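Sheet-metal bin

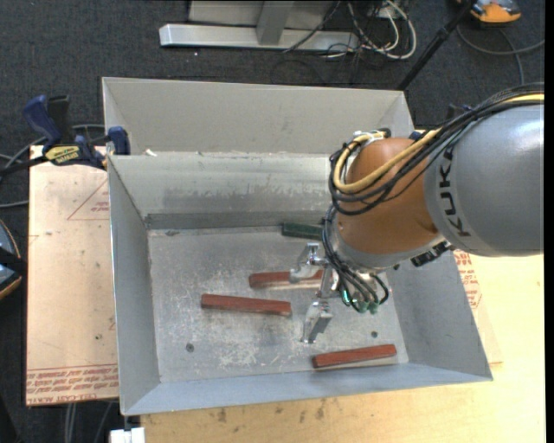 Open-topped gray metal bin with sloping sides, scuffed floor.

A sheet-metal bin is an open or lidded container made by cutting and folding flat metal. Used for storing parts, grain, scrap, feed, etc. Sizes vary a lot.

Making
Blank is cut flat, sides bent up, corners welded or riveted. Edges usually folded over so they dont cut hands. Steel most common, aluminum where weight matters. Zinc coating against rust.

Shape
Straight walls hold more. Sloping walls let small parts slide to the middle, easier to scoop out. Some bins have drain holes.

History
Wooden bins came first. In Wuvthorpe the Fakhoury works switched to folded steel under Ghassan Awad, first batch 77 bins, mostly for nail makers. A second shop opened in Plostadlow, closed after 8 years. Valentyna Romaniuk's book on the trade covers both shops but gives no prices.

Wear
Scratches on bare metal are normal and mostly harmless. On coated bins they can let rust start, espescially at the folds. Dents near a corner can open the seam.

See also: Hopper, Tote, Galvanizing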